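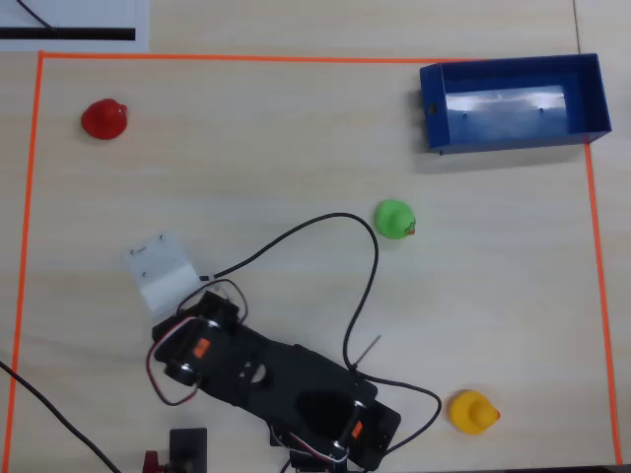

Fig. 4. Practice table, taped area with ducks and blue box.

Section 4. Setting up the practice table (before anyone goes on the line)

Applies to: Zesano packing floor, both shifts. Replaces the old laminated card by the kettle, please bin it.

Everybody who'll be rostered beside the Clakwood cell does this first. Packers, leading hands, office people who cover breaks. You're learning how an arm moves and where your hands go. Full-size cell is section 5.

What you need
Small arm and its power supply
Orange tape
Blue box
Three ducks: red, green, yellow
Red stop button (on its own lead, test it)
Sign-on sheet, ask Constanza Lagos

4.1 Tape and box
1. Clear the table. Mugs, phones, the lot.
2. Tape the rectangle. Old tape lifting? Pull it up and redo, don't patch.
3. Box goes in the far right corner, over the tape join, long side running across.
4. Walk round the table once. You should be able to get to the stop button from where you're standing.

NOTE: Tape is the hands line. Same colour as the floor line at the real cell, same rule. Arm powered = hands outside.

4.2 Cables
1. Power OFF.
2. Follow every cable from the arm with your finger. Long black one loops well out over the table, so check it has slack at full reach and doesn't snag on a duck.
3. Servo wires: look for pinched or rubbed spots at the joints. Any bare copper, stop, tag it, tell Horacio Iturra.
4. Check the gripper screws are all in. Finger tight is not tight.

CAUTION: Joints pinch. Small arm, still hurts. Sleeves up, lanyards off, rings off if you can.

4.3 First pick
1. Ducks inside the tape, spread out. Leave a good gap between them and don't line them up, product never comes down the belt lined up either.
2. Hands out. Say "clear" out loud. Partner says it back.
3. Power on. Wait 60 seconds for the arm to home.
4. Run program 1. It goes for one duck and tries for the box.
5. Dropped duck: leave it. Press stop, wait for the arm to settle, power off, then pick it up. Yes every time.
6. Swap with your partner and repeat till you've each done a stop and a restart without being prompted.

NOTE: Error 475 means it lost its home position. Power off, move the arm back by hand gently, start again from step 2. If you get it twice in a row call maintenence on ext. 3718.

4.4 What changes in your job
Asked at every session so it's going in here.

Lifting: cell takes cartons up to 800 g off the end of line 2. Heavier ones still come to you for now.
Breaks: same times. Cell gets paused for them, it does not run unattended.
New tasks: clearing jams, topping up trays, logging stops. Logging is on the tablet, takes a minute, put your real reason in. "Robot stuffed up" doesn't help Horacio fix it.
Pay grade: people signed off on sections 4 and 5 move to the operator rate from the next pay run. Queries to Macarena Yáñez, not your leading hand.
Anyone can press stop. No one gets spoken to for pressing it.

4.5 Packing up
1. Power off at the wall, not just teh switch.
2. Ducks in the box, box on the shelf.
3. Leave the tape down.
4. Both names on the sign-on sheet, then see Konrad Mazurek for your section 5 time.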